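Main Page Opinion Projects Members Archive Contact
Clubs > Robotics > Opinion

Let the beginners fail in simulation first

Our club has one real arm and a lot of members who want to use it. For two years the rule was that everyone got time on the hardware from the first week. I voted for that rule and I now think it was wrong. New members should spend their first term in the simulator, and the arm should go to people who have a working program to bring to it.

The task we give beginners is called Tovar, after the street the old club room was on. A marker has to end up in a pen cup. Yesenia Medrano wrote the simulated version over winter break, and in March we moved the whole beginner group onto it.
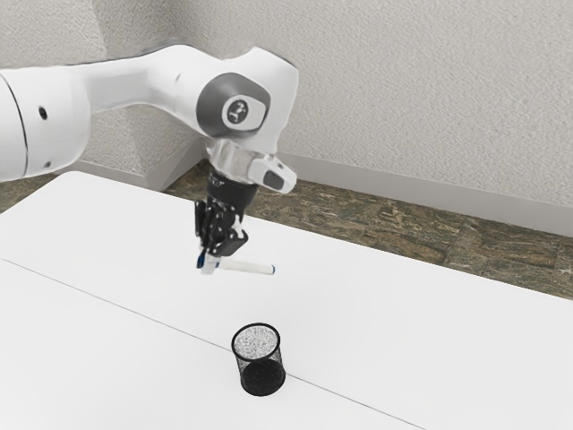
Does practice in a simulator carry over to a real arm?

Part of it does. The order of moves, the reach limits and most of the code carry over, while grip force and friction have to be tuned again on the hardware.

The beginner group logged 2729 attempts at Tovar in the simulator that term. The year before, on the real arm, the whole club managed 1239 attempts at everything. A student who gets a turn every other week forgets what went wrong last time. A student who can run the task nine times before dinner starts to see that it goes wrong the same way each time, and fixes it.

Faustino Ponce disagrees with me, and he has a fair point. He says students joined to work with a machine, and a screen feels like more homework. We did lose two members that term. I would still rather tell people at the sign-up table what the first months are like than have them wait in line for the arm and leave anyway.

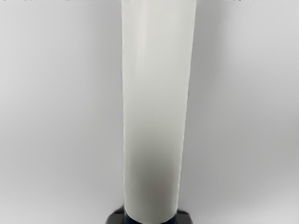

Camera placement is where I think the simulator teaches the most. Beginners write code that depends on what the camera sees, and they seldom check what that is. In the simulator they can pull up any view and look. Sometimes what they get is a tall white cylinder against plain gray, with no marker and no cup anywhere in it, and a program that has to find a marker can do nothing with that. Jirayu Saithong now makes his group save every view before they write a line of vision code. I would make that a rule for all groups.

The money side matters less to me, but it is real. Higinio Cortés keeps the repair log, and most of the entries from the old system are crashes into the table by people in their first month. The arm was out for most of one fall while we waited on a joint.

I am not asking for the arm to be locked away. Anyone whose Tovar program runs cleanly in the simulator should get a hardware slot that same week, first-year or not. The vote is at the next meeting.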